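Subject: Re: [dawber-residents] Repotting, bin liners and the Farow share room
Date: 23 September 2021

Hi all

Sorry for the slow reply, been flat out, typing this between loads of washing. Will answer the bits I can and leave the rest for whoever knows better.

> Hi everyone, new to the list, moved into the Dawber end in March.
> Few questions if thats ok. 1) When do I repot things that live
> inside? I have 3 that are clearly not happy. 2) Is there any trick to
> the ground floor hard rubbish cage, my key does nothing. 3) Who do we
> talk to about the heating in the share room. 4) Are the raised beds
> open to anyone or is there a list? Also happy to swap cuttings.
> Thanks, unit 105

Welcome! Taking them out of order a bit.

Repotting. Now is good, spring just getting going, so do it before it warms up properly. Roots coming out the bottom means go up one size only. Not two. I did two sizes up with a peace lily once and it sulked the whole year, all that wet mix sitting there with no roots in it. Water the day before. Tip it sideways, don't yank. If the roots are going round and round tease the outside ones a bit, or cut down the sides with a bread knife if it's solid — looks brutal, they get over it. Fresh mix underneath, same depth as before, firm it but don't ram it.

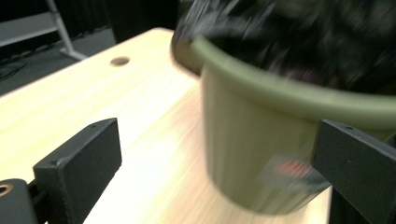 Green plastic pot, share room

Plastic or terracotta, people on this list will argue untill the cows come home. I use plastic inside. Lighter, and I forget to water. If you're a heavy waterer go terracotta. Either way holes in the bottom, and no, gravel doesn't make up for having no holes. Decorative pot goes on the outside, the ugly one with holes sits in it, tip out whatever collects underneath.

Mix — don't get the cheapest. Had a bag of the cheap stuff last year that was basically bark chips and shrank to half. Mid range is fine. Open it outside, mask on, wash your hands after. Says so on every bag and people still don't.

Feeding, wait. Give it a month or so after potting up, then half strength. Gromik sell a liquid one at the counter on Givonholm Road, no complaints here, but any of them will do.

If the three unhappy ones have yellow bottom leaves and the mix is soggy they probably don't need repotting at all, just stop watering for a fortnight. Crispy brown edges is more likely the heater. Move them away from the vent before you do anything else. Little black flies = too wet, let the top dry right out, yellow sticky traps help.

Hard rubbish cage. Your key won't work, none of the old ones do. It went over to a code. Can't put the code on the list, ring Farow on the building number and ask for it, quote your unit and job ref 2066 or they'll send you round in circles. Took me two goes. Mattresses are NOT hard rubbish, you have to book those. Paint tins neither.

Share room heating. Farow again. It's on a timer, off at nine, and the panel on the wall does nothing whatever it tells you. I've asked for it to run later in winter and got a "noted". More people asking would help so please do email them, doesn't need to be long.

While I'm on the share room, the bins. Liner goes in properly, pulled down over the rim all the way round, otherwise the first banana peel drags the whole lot to the bottom and someone has to scrub it. Take it out when it's full even if you didn't fill it. Spare liners in the drawer under the sink, 20 to a roll, put it on the shopping sheet when you're down to the last few. No potting mix in there please, wet mix weighs a ton and splits the bag. Goes in the garden bay.
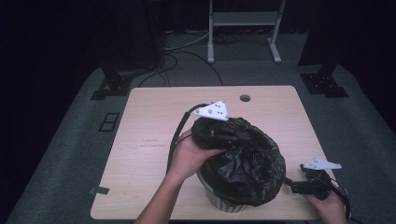 RAISED BEDS

There's a list, yes. It's short. Sheet's on the noticeboard by the lifts, write your unit down and what you'd like to grow. Two beds are coming free once the broad beans are finished. Herbs along the front edge are for everybody, help yourself, just don't take the whole plant (someone had the entire parsley last month, come on).

Hose stays on the hook. Tap off at the wall, not just at the nozzle, it drips onto the path and goes green.

CUTTINGS

Yes to swapping! I've got pothos coming out my ears, spider plant babies, and one jade that needs a haircut. Would love a bit of string of hearts if you have any, mine died. Leave things on the shelf near the letterboxes with a name tag on so we know what it is, and not in the sun side, they cook.

Anything I've missed someone else jump in. Also still looking for my good secateurs, red handles, last seen near the compost. No questions asked.

Cheers
unit 12

--
You are recieving this because you are subscribed to dawber-residents. To leave the list, reply with "unsubscribe" in the subject line.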